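Care of Chapel Linen, Brass and Candle Wax at Home
Household notes for members of the Clememport congregation
Revised Jul 29, 2023

Members who take linen or metalware home for cleaning are asked to follow the notes given here. They replace the sheet issued by Clotilde Baudry and apply equally to the chapels at Hitum and Fogh.

Linen
Altar cloths should be shaken out of doors and checked for wax and wine before they are washed. Rinse wine marks in cold water as soon as possible. Older marks should be soaked for 20 minutes in cool water with a little plain soap, then rinsed until the water is clear. Bleach must not be used on embroidered pieces.

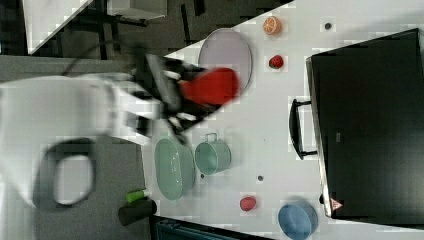
Iron each cloth while it is still damp, working on the wrong side so that the embroidery stands up. Fair linen is rolled on a cardboard tube covered with white tissue. Folding leaves creases that weaken the threads over the years. Small purificators may be folded in three each way.

Candle wax
Let spilt wax harden fully. Lift off what will come away with a blunt wooden spatula, place the cloth between two sheets of plain white paper and pass a warm iron over it. Change the paper as it takes up the wax. Coloured candles may leave a stain, which should be reported to Lionel Collet before any further treatment is tried. 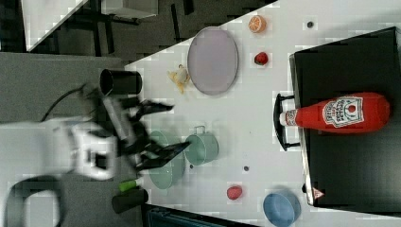 May wax be removed from brass candlesticks with a knife?
A blade will scratch the metal and should never be used. Stand the candlestick in hot tap water for 10 minutes, wipe the softened wax away with a soft cloth and dry the piece at once. Candlesticks with a weighted or felted base should be held over the basin so that the base stays dry.

Brass and silver
Use separate cloths for brass and silver, and mark them clearly. Polish is applied sparingly and kept away from engraved lettering, where it dries white. Lacquered brass needs only a damp cloth. The inside of a chalice is washed in warm water and dried by hand, and no polish is to be used there.

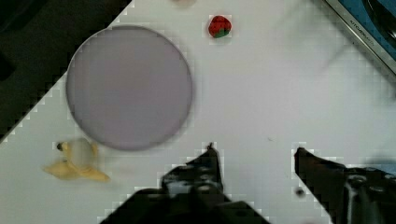 Harvest gifts call for some preparation in the kitchen beforehand. Fruit should be wiped, dried and sorted, and anything bruised set aside for immediate use. Grapes and soft fruit mark linen very quickly and must not be laid directly on the cloth. A flat round plate with a thin rim, like the lavender-grey one shown, gives enough room for a modest arrangement and keeps juice off the altar. Marrows and loaves may stand on the chancel step.

Returning items
Linen is to be returned in the labelled bag in which it was issued. Metalware goes back to the vestry cupboard, wrapped in soft cloth. Missing or damaged pieces should be reported to Anatole Gaillard, who holds the register for all three chapels.
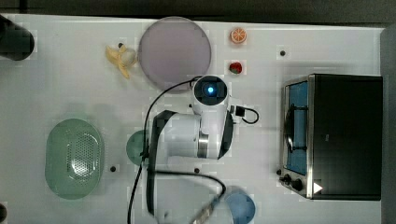 Robot arm with kitchen items and toy-like foods on a white tabletop.

Replacement labels and tissue can be requested from the vestry in May of each year.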